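4.2 재단 매트 깔기와 작업면 정리

본 절은 Plurkar 탁상 작업 세트의 재단 매트를 작업대에 까는 방법과 소형 상자를 올려놓고 작업할 때의 기준을 설명한다. 작업대의 유효 폭은 700 mm 이상이어야 한다.

1. 작업대 상판의 먼지와 접착제 잔여물을 마른 천으로 닦는다.
2. 말린 상태로 보관한 매트는 격자 면이 위로 오도록 펼쳐 약 72시간 동안 평평하게 둔다.
3. 매트의 긴 변을 상판 앞쪽 모서리와 나란히 맞춘다. 앞쪽 모서리에서 19 mm 안쪽에 놓는다.
4. 네 모서리를 손바닥으로 눌러 들뜬 곳이 없는지 확인한다. 들뜬 곳이 있으면 2번부터 다시 실시한다.

주의: 매트를 직사광선이 드는 창가나 난방기 옆에 두지 않는다. 한번 휜 매트는 원래대로 펴지지 않을 수 있다.

작은 직사각형 상자는 매트의 격자선을 기준으로 위치를 잡는다. 연녹색 바탕에 흰 선이 인쇄된 매트에서는 상자 모서리와 선의 어긋남을 눈으로 확인하기 쉽다.

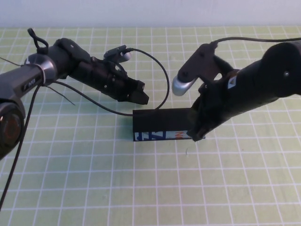
매트 위에서 칼을 쓴 뒤 격자선이 지워졌다면 어떻게 합니까?
매트를 180도 돌려 선이 남아 있는 쪽을 작업 위치로 사용하십시오. 양쪽 모두 선이 지워졌으면 교체용 매트(부품 번호 1865)를 주문하십시오.

5. 상자의 한 변을 격자선 하나에 맞춘다. 인쇄된 옆면에 칼날이나 금속 자가 닿지 않도록 한다.
6. 상자를 옮길 때는 매트 위에서 끌지 말고 들어서 옮긴다. 끌면 바닥면의 인쇄가 긁힐 수 있다.
7. 작업이 끝나면 종이 부스러기를 부드러운 솔로 쓸어 낸다. 칼자국에 낀 부스러기는 점착 롤러로 제거한다.

참고: 매트의 얼룩은 중성 세제를 묽게 탄 물로 닦고 그늘에서 말린다. 아세톤과 시너는 표면을 녹이므로 사용하지 않는다.

주의: 매트를 접어서 보관하지 않는다. 세워서 보관할 때는 Petrauskas 수납 홀더를 사용하고, 눕혀서 보관할 때는 위에 물건을 쌓지 않는다. 홀더의 조립 방법은 4.3절을 참조한다.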